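Running a two-arm sock sorting demonstration on an open day

These notes are for operators taking over the sock table at the Ferby workshop open day in February. They assume you have driven the arms before and have read the start-up sheet. Visitors arrive in groups and each group gets one full run with questions afterwards.

1. Prepare the table

Wipe the white surface and lay out odd socks that differ clearly in colour and pattern. Plain, striped and argyle all work well. Avoid pairs, as visitors then ask why the arms are not matching them. Place the wooden tray on the right, square to the table.

Switch on the wrist cameras and check both views on the visitor screen. The tips of both fingers should be in view with a clear gap between them.
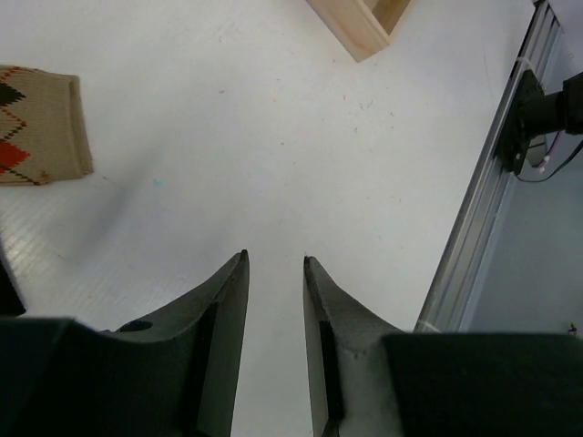

Wrist camera view with the fingers apart, argyle sock at left.

If the tips are out of view, stop and call Lorne Fortin. Do not loosen the camera mount yourself.

2. Check the cables

Move each arm by hand through its full reach with the power off. The purple cables need enough slack to follow the wrist, but a loop that drops too low will drag socks across the table. Brock Gosselin lost two runs to this at the Kolev visit.

Power up at the rear switch, left arm first. Load the profile named Wulum 57. Speed is limited to 250 mm per second in this profile and must stay there while visitors are in the room.

3. Start with one arm

Bring the left gripper over the socks and hold the right one over the tray.
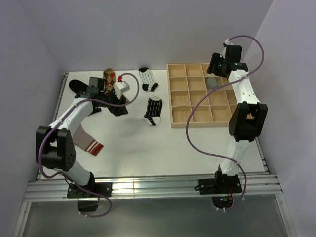 Lower the left gripper slowly and close it on a fold of fabric. Flat fabric is the hardest case: the fingers slide over it unless the tips touch the surface first. If a grip fails, open fully, lift clear and try again from a slightly different angle. Two retries are acceptable. After that, move on to another sock.

Tell the group what you intend to pick before you move. Keegan Grewal found that people at the back follow the run much better this way.

4. Bring both arms to the middle

Most questions concern what happens when the arms share space. Show it at low speed. Send one arm in, stop it, then bring the second one in underneath.
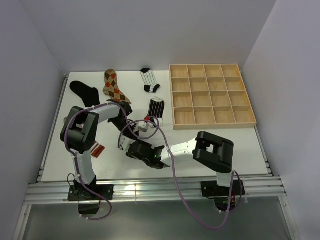
Keep your eyes on the wrists during this step, as the elbows have far more room. The controller reports fault 289 when the commanded paths come too close. Clear it by backing out the arm that entered last. Never back out both together.

5. Work at close range

Change the visitor screen to a single wrist view. A gray ribbed sock is a good choice, since the knit shows up well and people can see how the fabric wrinkles under load.
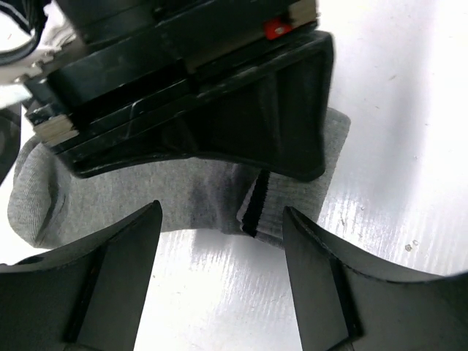 Press only as far as needed to stop the fabric sliding. The force reading should settle before you close the fingers. If it keeps climbing, raise the gripper and start the approach again.

6. Finish the run

Open both grippers, lift them clear of the table and return the arms to their rest positions. Wait for the motors to report idle before anyone leans in. Questions about the control software go to Ghislain Kennedy at the Bininex desk.

Enter the run in the log with the start time, the profile and any faults. The spare finger sets are in drawer 636.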